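Default to Cold, and Print the Manual in Full

Laundry advice in shared buildings tends to be handed down without checking. The most persistent item is that towels and bedding need a hot cycle every time. I think this is wrong for most households, and the habit costs more than people assume.

Heating the water accounts for most of the electricity in a warm wash. Motor, pump and controls take a small share. A cotton load at 20 degrees with an enzyme detergent comes out acceptable for ordinary soil: sweat, dust, light food marks. Grease and sickroom linen are different cases and should go in hotter.

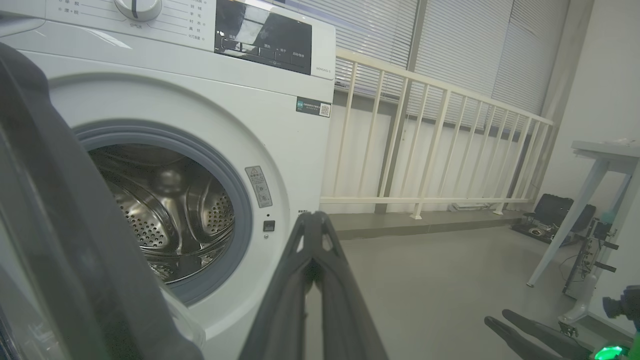 Fludach Court Residents' Club, Utilities Page

The usual objection is odor. Odor in a front loader generally starts in the gasket and the detergent drawer, where residue collects. Overdosing makes it worse. Soft water needs less powder than the scoop suggests, and liquid poured by eye is nearly always too much. One empty cycle at 80 degrees each month deals with the residue at far lower cost than heating every load. Wipe the rubber afterward and leave the door ajar.

My second complaint concerns documentation. The Irnus detergent leaflet gives doses by "load size" and never states a weight. The Vinico leaflet gives weights and no water hardness. Neither is usable alone. A dose table needs both, and it would fit on one side of a card.

The same applies to door locks. A short delay after the cycle ends is a normal safety feature, and pulling on the handle during it can break the latch. A sentence stating the wait should be on the machine, in type that can be read while standing.

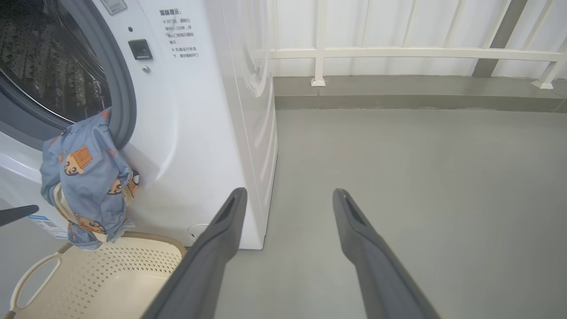
What I Would Change

Set the house default to 20 degrees. Post the dose table by weight and hardness. Schedule the hot empty cycle for the first Friday of the month, and replace hoses at 10 years even if they look sound.

Agnese Ozoliņš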